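Intro to Automation, Unit 4 handout
Site visit to the Curnero demonstration room, Florndale
Notes by Lenka Vrabec. Read before the January lab.

The visit was led by Peter Hájek, who runs the Tello cell there. The group watched a pick-and-place routine on a bench and then talked about how the arm finds its target. Most of these notes deal with the wrist camera. 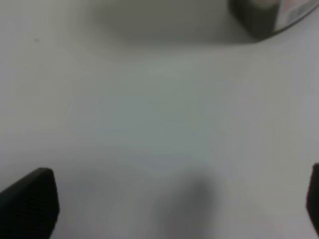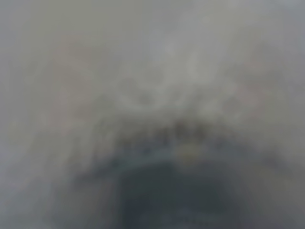 Fig. 1. Two wrist camera views. First: open jaws over the white tabletop, dark object at upper right. Second: a view too blurred to identify what is in it.

1. Where the camera sits

A wrist camera travels with the gripper. When the arm moves, the view moves too, so a position in the picture means nothing until you also know the pose of the arm. A fixed overhead camera does not have this problem, but the arm can block its view of the part. Many cells use both.

2. Focus

A fixed lens is sharp over a limited range of distances. Outside that range, edges spread into soft bands and small marks disappear. In the first view of Fig. 1 you can still separate the black fingers from the table by contrast. You could not read a label from it. Contrast is often enough for a rough approach move. It is not enough for choosing a grip point.

3. Shadows

Look at the gray band near the top of the first view. It runs into the base of the dark object. A simple threshold set too high may count that band as part of the object and shift the center you calculate. Peter's advice was to fix the lighting first and change the software second.

4. Handling a bad view

Čestmír Michalík asked what the controller should do with a picture like the second one. The answer has two parts. Score each picture for sharpness before using it, and if the score is low, hold position and take another. After 4 low scores in a row, the Tello routine backs off and calls the operator. The limit is a setting — you will choose your own in the lab.

5. Terms to know

Tool frame: coordinates fixed to the gripper.
Base frame: coordinates fixed to the foot of the arm.
Hand-eye calibration: finding the fixed offset between camera and gripper. Peter's team uses 18 poses for this.

For the lab

Bring a one-page write-up of the visit. Explain which decisions you would trust to a blurred view and which you would not. Room 109, same groups as before. Janka Oravec has the sign-up sheet for anyone who missed the visit.

Related handouts
Unit 3: Grippers and jaw travel
Unit 4: Reading a Lonico pendant
Unit 5: Lighting a work cell

Contact: Emília Jireš, course office, Room 111 | Back to top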